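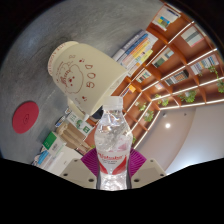
第18期 · 第139页

九月份去Movov看开放日,本来是陪朋友去的,结果朋友临时加班,我一个人从下午两点逛到快关门,脚后跟都磨破了。回来答应了给咱们这本小刊写一篇,拖了两个礼拜,编辑催得我不敢看手机,那就想到哪儿写到哪儿吧。

先说怎么去。地铁出来要走一大段,导航把我领到一个卸货口,保安大叔一看我手里的报名短信就笑了,说今天我是第三个走错的。正门在楼的另一边,门口摆了个立牌,签到、领胸牌、领一只帆布袋(袋子质量挺好,我现在拿它装菜)。每场限100人,我报的这场坐得满满当当,还有家长带着小学生来,小孩们全挤在前排。

开场是Tahira Yousafzai讲的,她在这边管数据这一块。讲得不长,没怎么放幻灯片,上来就说他们现在花时间最多的事情是“教夹爪拿东西”,教法也朴素:人手里握着一个跟机器人同款的夹爪,自己去拿、去放,夹爪上的相机把过程记下来,再拿这些去训练。我旁边一位大哥小声嘀咕,就这?后来轮到他上手,他拿得满头大汗,这个后面再说。

然后分组参观。我们这组由Recep Öztürkmen带,他中文说得比我预想的好太多了,就是一着急会蹦英语。他带我们去的那间屋子跟我想象中的实验室完全两样,倒像谁家开的小书吧:一面高高的木头书架,隔板边上嵌着白色灯带,书花花绿绿的,好几格里养着垂下来的绿植,叶子小小的心形。我当时就想问这个灯带在哪儿买的,忍住了没问。台面是灰色的,摸上去像磨过的水泥,上头放着些盒子,还有一个画着红线条小动物的纸杯,毛茸茸的一张脸,我说是熊,后面一个小姑娘坚持说是狗,我俩争了半天没有结论。

Recep先做示范。他拿的是一瓶矿泉水,就是普通的透明塑料瓶,白盖子。夹爪的两根手指是米白色的,里面各贴了一片紫红色的垫子,上面一道一道的细棱,跟扇子似的散开。我之前一直以为机器人的手指越硬越好,他说夹水瓶恰恰最怕硬,瓶身那么薄,一使劲就瘪,使小了又往下滑。垫子软,能顺着瓶子的弧度贴上去,有了棱也不容易打滑。他们前后换过好几种垫子,最早那版是自己拿硅胶倒的模,Recep说那一批的味道大到Sibel Kocabaş把它们连盒子一起搬去了走廊。Sibel本人就在旁边,白了他一眼,接着调她的屏幕。

为什么老拿水瓶练呢?有位阿姨问了。答案我觉得蛮有意思:透明的东西对相机很不友好,光一打全是反光,瓶子后面的东西又会透过来,机器常常搞不清瓶子的边到底在哪里。再说家里、便利店里到处都是瓶子,绕不过去。Recep讲这段的时候手一直没停,夹着瓶子给我们看灯光在水里晃,大家都举着手机拍,我也拍了一堆。

接下来是上手环节!每人可以试几分钟。我排在那位“就这?”大哥后面。他第一次去夹,位置偏高,瓶子被推得歪过去,倒了,骨碌碌滚到书架底下。第二次夹是夹住了,可他抬得太猛,瓶子在手指中间转了个圈。Recep很有耐心,教他先慢慢靠近,对准中间偏下的地方,夹稳了停一下再抬。大哥第三次成功了,全组鼓掌,他脸都红了。

轮到我,说实话比想象的沉,举一会儿手腕就开始酸。最别扭的是你的视线,总忍不住去看自己的手,可他们希望你多想想夹爪那头的相机能看见什么,别拿身体或者袖子去挡。我试了瓶子,又试了小盒子,盒子反倒难,因为靠得近,手指伸进去会碰到旁边那个。我问Sibel他们自己录的时候一天录多少,她说状态好的时候一个人能录200条,录到后来吃饭拿筷子都会先停一下再夹。这个我信,我那天晚上回家拿牙刷杯都是这个动作。

也有不太满意的地方,得写一笔。二楼本来安排了Clinon的分拣线演示,到了才通知设备在调试,只能隔着玻璃看,里面那台机械臂一动不动,我们站了十来分钟,Sérgio Brandão出来替大家讲原理,讲得挺认真,可是没有东西动,小朋友们很快就坐地上玩胸牌了。还有茶歇的位置太窄,排队拿咖啡的和排队上厕所的搅成了一条队,我稀里糊涂排错了,排到头发现是咖啡,那就喝吧。

最后的问答我记了几条。有人问这东西什么时候能进家里干活,Tahira没给时间,只说换一间屋子、换一盏灯,现在的成功率都会往下掉,所以他们要去各种各样的地方录。有人问会不会抢饭碗,场面静了一下,Remzi Kırmızıgül接过话筒,说他父亲以前在仓库搬了一辈子货,腰是坏的,他做这行多少有这个原因。没有讲大道理,我挺喜欢这个回答。还有个小男孩问机器人能不能帮忙拧瓶盖,Recep说拧得开,就是水会洒一半在外头,全场笑翻。

实用信息放在后面:报名是免费的,在Movov的公众号里填表就行,上手环节要现场另外登记,一进门就去登,别像我似的先去领袋子。穿窄袖的衣服,屋里冷气开得足,带件薄外套。停车很难,坐地铁吧,出站别信导航,沿着大路绕到楼的正面。附近吃的不多,拐角那家面馆还可以,牛肉面里的萝卜比牛肉好吃。

下一场据说会加上叠毛巾,我已经把朋友的名字也报上去了,这回她再加班我可要生气了。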